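Notebook, bin cell, 2022-11-22
Approach height and release timing, second round
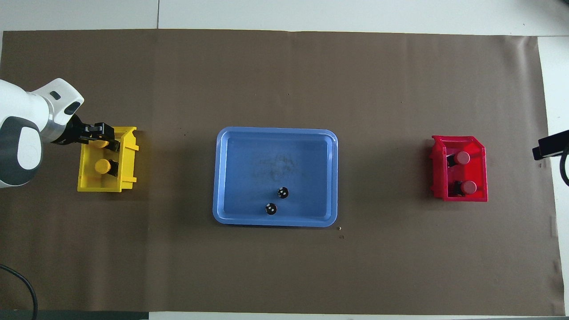
Sevim Dağdelen asked this morning, before I had opened my laptop, why we still plan the approach and the descent as two separate motions, when the planner is able to do both in one. Her opinion is that the short stop between them costs us time in every cycle and hides errors in the hand-eye calibration, because the arm has a moment to settle and everything looks better than it is. I had no good answer. I said it was like this in the Sidivora code when I took it over in September and I never touched it. So I spent the day with this.

State at the start: branch "descent-merge", Toteo planner, same config as last week apart from the speed limit, which I put back to the low value. Yellow caps belong to the yellow bin, red caps to the red bin, blue tray between them. The bins have an open front side and a raised back wall, and this matters for the planner more than I expected (see below).

1. Merged motion

I removed the stop and let Toteo blend from the pre-grasp pose into the straight descent. The blend radius was at first too big. The path cut the corner and the collision checker refused it, correctly, because the gripper would pass through the high back wall of the bin. In the checker the bin is still a simple open box with all walls equally high. The real bin has a low front and a high back, so with the box model we are too careful at the front and a little too brave at the back. I made a new collision model from five plates. It is not beautiful but it has the right heights now, and the planner finds a path in cases where before it gave up.

Planning time did not change in a way I can notice. The planner log has 589 requests for today. I looked at the failed ones only, and 13 of them are the same error: goal state in collision, rear cylinder, yellow bin. All are from before the new bin model. After the change this error is not in the log any more, but I also moved the grasp point slightly forward in the same commit, so I can't say which of the two helped. I should not do this. Two changes, two commits.

2. Perception

The cap detector (Kudo) gives a centre and a radius. For the red caps the centre is stable. For the yellow caps in the yellow bin it jumps, as one would expect with yellow on yellow. I tried to take the centre from the depth image only and use the colour just for the class. The jumping became smaller, but now the detector is slower and sometimes it takes the two caps as one long object when they stand close together. I put a limit on the size of the blob and that seems enough for the moment. I would like to train it again with more yellow examples. The present set has about 2,000 images and I believe most of them are red, I will check this.

The brown paper is good for the colour segmentation, much better than the white table, where the exposure went up and down. The wrinkles give small bumps in the depth image near the right border. I cut everything lower than the bin floor, so they don't reach the planner.

3. Release timing

Old behaviour: open the fingers, wait, go up. The wait is a fixed sleep in the script. I replaced it with a check of the finger width, and the arm goes up when the width has passed the threshold. In simulation this is clearly faster. On the arm I ran it only at low speed and I don't want to write a number yet.

There is one problem which I don't understand. The width message comes sometimes twice with the same time stamp, and then the check returns too early. I put a guard (ignore the message if the stamp is equal to the last one). Alex has the same driver on the other cell, so it would be good to compare the versions.

Answer to Sevim, as far as I have it: yes, one motion is possible, and the stop was not necessary for the planner. But she was also right about the second point. Without the stop I see the calibration error much better, the descent arrives a bit to the left of the cap, always to the same side. Until this is corrected I keep the stop as an option in the config (settle_before_descent, default on).

To do
- repeat hand-eye calibration, 4 extra poses over the red bin
- separate the grasp point change from the bin model and run both alone
- count yellow and red in the training set
- same five-plate model for the red bin, I only did the yellow one
- tie the cable at the lower left a bit further from the work area
- ask Alex for the driver version

Branch is pushed, not merged. Please don't use the new bin model with the old grasp file, the offsets don't fit together.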